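Lirkia Community Board > Local Politics > Ranked choice on the July ballot

Started by porchlight_dem

OK, I am way too excited about this, so bear with me. The county clerk certified the petition! We needed 300 valid signatures to get ranked choice voting for town council in front of voters and we turned in 477. Even after the clerk threw out the bad ones (people signing for their spouse, people who moved to Tuvska years ago and never updated anything) we cleared it with room to spare. The question goes on the July ballot.

I've lived here most of my life and I can't remember the last time a council race had people talking in the checkout line. Who's in? Who hates it? I want to hear from both.

----

mapleandmain wrote:

In! I signed outside the library and then went back with my sister so she could sign too. Our last council race had five people running for one seat and the winner got in by 53 votes with less than a third of the total. I like him fine, but most of the town picked somebody else.

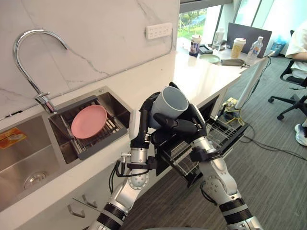 Does my ballot still count if I only want to rank one person?
Your ballot counts for that one person for as long as they're in the running. If they get eliminated, it has no next choice to move to, so it sits out the later rounds.

That's from the clerk's handout, by the way, which is two pages and very readable. Go pick one up at the front desk.

----

old_ward_two wrote:

I'll be the grump. I read the handout. "Sits out the later rounds" is a nice way of saying your vote is gone. My mother is 84 and has voted the same way her whole life: one name, one mark. Under this she can do everything right and still not have a say in the final round. How is that better than what we've got?

Also, July? Half the town is at the lake. If you want a real mandate, put it on in November.

----

porchlight_dem wrote:

@old_ward_two I love that you actually read it! Under the current system, if your mother's candidate comes in fourth, her vote doesn't help decide between the top two either. Same result for her, except now she'd have the option to list a backup if she felt like it.

On July I'm with you, I'd have liked November better. The date comes from when the petition was certified and we didn't get to choose.

----

gasser_k wrote:

Kilian Gasser here, using my real name because I've knocked on a lot of your doors. Turnout is what worries me too. The last July special brought out 326 people. That was a sewer bond, so fine, not exactly thrilling, but it's a tiny slice of town to change how we elect everybody.

I'm voting yes and I still think old_ward_two has a point. So let's get people voting early! Absentee forms are at the clerk's office and you can drop them off on your way out to the lake.

----

old_ward_two wrote:

Appreciate that, Kilian. Still a no from me. What about a runoff? Top two, second election, everybody understands it.

----

tessellate wrote:

Runoffs cost money and turnout drops like a rock. Futia tried them for a while and people were sick of it by the second round. I moved here from there, and I remember getting the mailers all over again, three a day.

That said, I'd want to know how long the count takes. If we're waiting a week for results, people will start making up stories about why.

----

mapleandmain wrote:

Good question, and somebody wrote it up! Pasting from the town newsletter for anyone who doesn't get it:

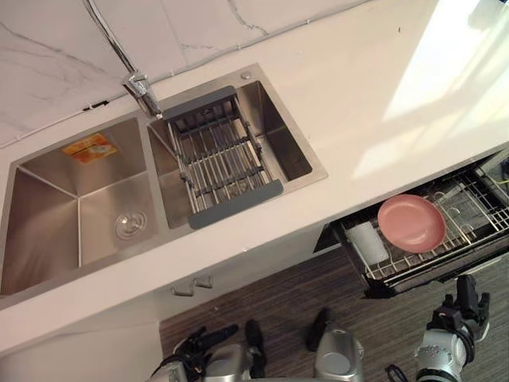

By Kilian Gasser | Lirkia Town Letter | 5 June 2025

If voters say yes, first choices would be counted and posted on election night, same as now. When one candidate has more than half, the race is over right there. Otherwise the last-place candidate is dropped, those ballots go to their next choice, and the count repeats. The clerk expects to run those extra rounds the next morning, in the meeting room, with the door open to anyone who wants to watch. Paper ballots would be kept for a recount.

----

tessellate wrote:

Next morning with the door open, I can live with that. I'd even go watch. Is there parking behind the building or is that staff only?

----

old_ward_two wrote:

Kilian wrote the article AND he's voting yes. Just pointing that out.

----

gasser_k wrote:

Fair! The newsletter takes letters up to the middle of the month. Send one in for the no side and I'll ask them to run it on the front page. And parking in back is open to everybody after five. Mornings, use the street.

----

old_ward_two wrote:

I might do that. How long can it be?

----

gasser_k wrote:

One page, typed if you can. They do fix spelling.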